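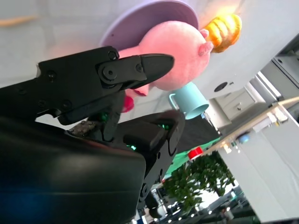 Foro Larkura · Juego y crianza · Comiditas de peluche y platos de juguete

27 de noviembre de 2019, por Rocío Iturra

Hola a todos, perdonad el ladrillo que viene, pero llevo semanas dándole vueltas. Estoy montando el rincón de cocinita de mis hijos (dos y cinco años) y me he pasado de la comida de madera a la de tela. El resultado es una mezcla rara: un cerdito rosa de peluche, redondito como una pelota, que el pequeño se empeña en servir en el plato lila, y al lado una cosa naranja amarillenta con estrías que yo compré convencida de que era un cruasán. Mi marido dice que es una mazorca. Mi suegra no se moja.

Dos preguntas. La primera, cómo laváis estas cosas sin que el pelo se quede apelmazado. La segunda, si separáis los animales de la comida o los dejáis todos en la misma caja. ¡Acepto toda clase de opiniones!

nestor_pascual escribió:
Bienvenida, Rocío. En casa lavamos los peluches pequeños dentro de una funda de almohada con la cremallera cerrada, programa frío, centrifugado bajito, y luego los dejamos encima de una toalla hasta el día siguiente. Al sacarlos les paso un cepillo de dientes viejo y el pelo sube bastante bien. Secadora ni hablar, que una vez metí un conejo y salió con tacto de estropajo. Y lo tuyo es un cruasán, por favor, con esos gajos.

Chia-hao Mok escribió:
Pues yo voto mazorca :) Los cruasanes de tela que he tenido eran más marrones y con las puntas hacia dentro. De todas formas, mi hija le pone el nombre que le conviene según el menú del día y a mí me parece estupendo.

En lo de las cajas sí que discrepo de mucha gente de este foro: yo separo. Comida en una cesta, animales en otra, y los platos apilados en la balda de abajo. Cuando lo tenía todo revuelto, mi hija volcaba la caja entera para buscar una sola pieza y se iba a otra cosa.

witold_p escribió:
Chia-hao, con todo el cariño, no lo veo. Si el niño quiere servir un cerdito en un plato, que lo sirva. Mis mejores tardes en esa cocinita han sido con un pulpo haciendo de camarero y un dinosaurio pidiendo la cuenta. Con dos cestas separadas, los míos ni se acercaban a la de los animales mientras cocinaban.

Sobre el lavado, yo lo hago a mano con jabón neutro y agua templada. Tarda más en secar porque el relleno chupa una barbaridad, pero las costuras aguantan.

Rocío Iturra escribió:
¡Qué majos sois todos! Witold, me has hecho reír con lo del pulpo. Creo que voy a probar una caja única, pero más baja, para que se vea lo que hay sin volcarla. Lo de la funda de almohada lo hago este fin de semana, empezando por el cerdito, que es el que más viaja. Lo del cruasán sigue en disputa, ya van dos contra dos contando a la familia.

Comentarios de los lectores (3)

Oisín Dolan: Mirad bien las costuras de las orejas antes de meterlos en la lavadora. Una puntada a tiempo me ha salvado más de uno.

marisa_5: Yo también cepillo, pero con el peluche todavía húmedo. En seco me arrancaba pelusa.

nestor_pascual: Tomo nota de lo de cepillar en húmedo, gracias. Y sigue siendo un cruasán.

Última actualización: hace 6 días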